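4. House rules for a shared two-arm cell

I want to start this section with a confession. When Flurina Mösli and I wrote the first draft of our house rules, we had already been running the cell for months, and we'd been doing it on habit. I knew when I would hit the stop and she knew when she would, and those two moments were pretty far apart! A new operator had no chance of guessing either one. So most of what follows is us arguing at a whiteboard and then cleaning up the spelling.

The rules cover one kind of station: a wooden tabletop inside a black extrusion frame, two arms, and a tub-and-toys sorting task that we call Stamari. We don't claim they carry over to a floor with heavy machines on it. They sit underneath whatever safety standard your site already follows, and if the two disagree, the site standard wins (please don't quote us to your safety officer).
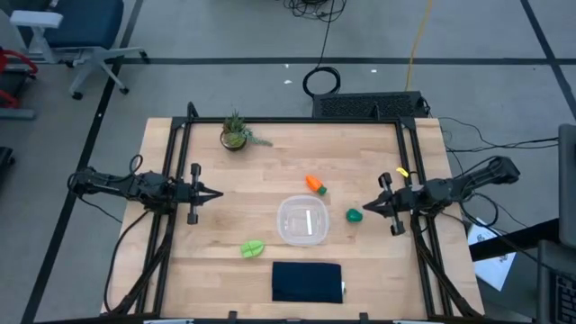 Vosilley Shared Manipulation Group

4.1 Before anyone touches a controller

Our first rule is that the operator says the layout out loud. It felt silly in June, when we started, and I still feel a bit silly doing it, but it catches things. You name the tub, the toys, the cloth and the plant, and a second person looks at the table while you talk. If what you say and what they see don't match, you fix the table and start over.

The second rule is that the arms begin on their own sides, with both grippers pointing in over the table. Afiq Santoso wanted a taped line down the middle and a strict "no crossing" clause. I was against it, and we went back and forth for a whole afternoon. The version that survived says one arm may cross the middle only after the operator has called the crossing and the other arm is holding still. Afiq still thinks this is too loose, and I've agreed to put that in print.

The third rule is about cables and paper. Anything on the floor that a person could catch a foot on gets moved or noted in the log before the run. We went with "or noted" on purpose, because a cell in a busy room is never going to be perfectly tidy, and a rule that everybody breaks by lunch teaches people to skip the other rules too.

4.2 What the wrist view is good for

I love the wrist cameras. I also think they're the reason for half of our bad habits. You get this lovely close look at your own fingertips, and before long you're driving by that picture alone and you've forgotten there's a second arm in the cell.
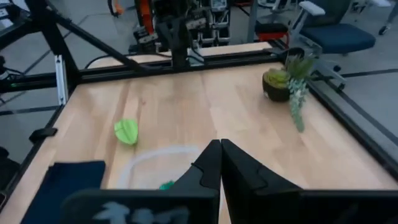
Figure 2. Wrist view over the tabletop, with one of the gripper's fingers hiding part of the clear tub.

Clear plastic is the worst case for us. The rim of the tub comes through as a thin pale line on the wood, and a finger can cover a good part of it. So the rule says that a wrist view may be used to line up a grasp, and may not be used by itself to decide that a space is free. For that you need a second view, or a person with their own eyes on the table.

We had a long side discussion about whether a policy running on its own should be held to the same rule. Flurina says yes, obviously. I said it depends on the policy and then couldn't finish the sentence, so the answer is yes. Our Bulska logger now marks any run in which only one view was live, and those runs stay out of the training set until someone has watched them all the way through.

4.3 Soft things near hard fingers

Cloth got its own rule. A folded cloth makes hills, and toys go under the hills, and then the question of what counts as "on the table" gets surprisingly heated.
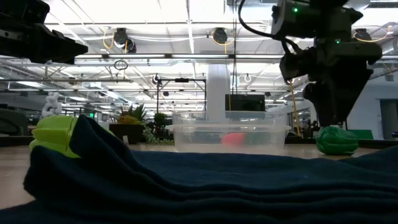
Figure 3. Fixed view across the folded cloth, with one toy partly covered and a toy pepper under the gripper.

What we settled on is simple enough. An item partly under cloth counts as covered, and a covered item isn't a target unless the task sheet says so. If the sheet does say so, the operator moves the cloth first and goes for the item second, as separate calls. Pinching both together is logged as a fault even when it ends well, and yes, people complain about this one the most.

A toy in the open is much easier. The gripper comes down from above, stops, and the operator calls the item by name before the fingers close. Rathjen, the partner site that tried our draft, asked to drop the pause for speed. We kept it at Vosilley and let them mark it optional in their copy, so anyone comparing logs from the two sites should check which version of the sheet was in use.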